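Subject: Re: [zinmont-users] Level matching on the Sekus comp, verse vs. hook

On the subject of the low end on the Sekus compilation, a subscriber wrote:

> I have now heard the test pressing on three systems. The Nudance
> track is fine on the intro and the hook, but the verses sound thin
> next to everything else on side A. My guess is that the mastering
> engineer took out too much below 100 Hz. Has anybody compared the
> master to the mix? I would also like to know why the Samir remix is
> so much louder, when we agreed that all the tracks would sit at
> the same level.
>
> If it needs a recut I would like to say so before October.

I compared the master to the mix. The files I used are the 24-bit mixes from the shared folder and the flat transfer of the test pressing, aligned by hand at the first kick.

Low end first. The master has a high-pass at 25 Hz and nothing else of note below 200 Hz. Differences between mix and master in that range are under half a decibel everywhere I looked, so the mastering is not where the bass went. It is missing in the mix. The verses on the Nudance track use a sampled kick with a sine bass under it, and the two are close to opposite polarity for the first part of each hit. Sum to mono and most of the energy around 60 Hz goes away. On the hook the bass line moves up and the kick pattern changes, which is why the hook sounds right.

You can check this without any measuring tools. Load the stems, flip the polarity on the kick stem only, and play the first verse. The bass comes back. The hook gets slightly worse, but not by enough to matter. A cleaner fix is to slide the sine bass later by 2 ms and leave polarity alone. I tried both and prefer the second.

Note that the cutting setup sums the bottom octave to mono, so the pressing will always sound thinner than the stereo file on this track until the mix is changed. A recut from the same mix will give the same result.

Second point, the Samir remix. It is louder, but the peak level is the same as the rest of the side. Integrated loudness is higher because the remix has almost no gaps. The rapper comes in on the first bar and the ad-libs are doubled under every line, where the original has eight bars of instrumental and a breakdown. When we agreed to match levels, the list settled on integrated loudness over the whole track. That method penalizes sparse tracks less than people expect, and it says nothing about how loud the voice is. If the voice is what bothers you, match the vocal passages instead. I can post the values for each verse if there is interest.

Third, and separate from the above: there is an audible click on side A in the second verse of the Nudance track, just before the word "corner." It is in the mix as well, so it is not a pressing fault. In the session it falls at sample 438 after the edit point on the vocal comp. The crossfade there is set to zero length. Any short fade will clear it.

Tempo, for whoever is building the DJ edits: the Nudance track is at 81 and not 82 as it says in the notes file. If you warp it at 82 it drifts off the grid by the second hook.

So, what I would suggest:

Fix the kick and bass timing in the verses and bounce a new mix at the same level.
Put a fade on the vocal edit while the session is open.
Leave the mastering chain as it is and run the new mix through it.
Leave the Samir remix alone unless several people hear a problem with it on the voice.

The label sheet can stay as it is, except for the tempo. I have not listened to side B past the second track, and will not have access to the turntable again until later in the month, so somebody else should check the skits for clicks. They were edited in the same session template and may have the same zero-length fades.

The revised bass stem is in the folder, in the same place as the old one, with "late" added to the name.
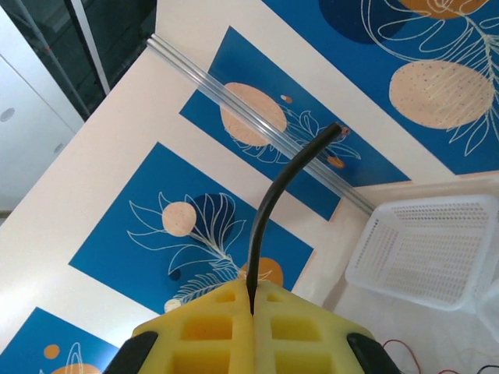

Black flexible piece held between yellow foam fingers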